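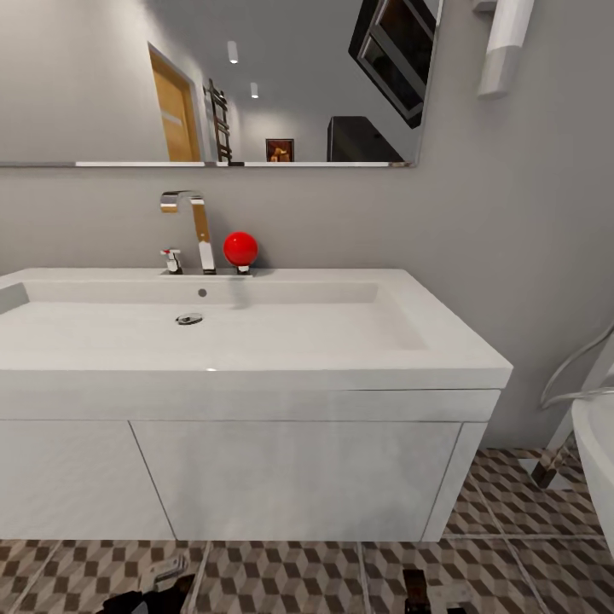

Hi all, the March update for the Tritton grant, and I'll start with the bad news. We lost most of the month to a fault in the grip-force limiter, so the household hazards work package is behind.

We were running the Bamex two-arm setup through the simulated bathroom, 600 episodes in the batch, and 26 of them ended with the fingers closing at full force when the limiter should have held them back. It's all simulation so far, so no hardware got bent (phew!), but I'm not letting that controller near the real arms until it's sorted.

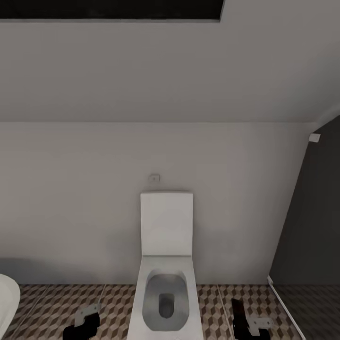 Bathroom run, both grippers open beside the toilet.

As far as I can tell, the limiter loses its setting when the Hunero planner restarts in the middle of an episode. It comes back with the default, and the default is no limit at all. Who picked that? Me, last fall. I've changed it so a missing value stops both arms, and I've rerun 300 episodes with 7 forced stops and no full-force closures. Those stops still need going through one by one.

The mousetrap task worries me more. A trap is exactly the sort of thing where a hard, badly timed squeeze matters, and it's the task you asked us to move up.

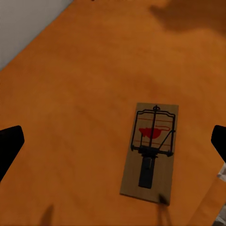

Kolář wrote back on Wednesday that a stop on a missing value is fine for the arms but could leave a finger parked on the trigger plate, and asked for a slow back-off before the stop. Fair point, and I hadn't thought of it! I'm adding that next, then rerunning the full 600. Hardware time stays on hold until then, so please push our lab booking back if you can. The budget is unchanged.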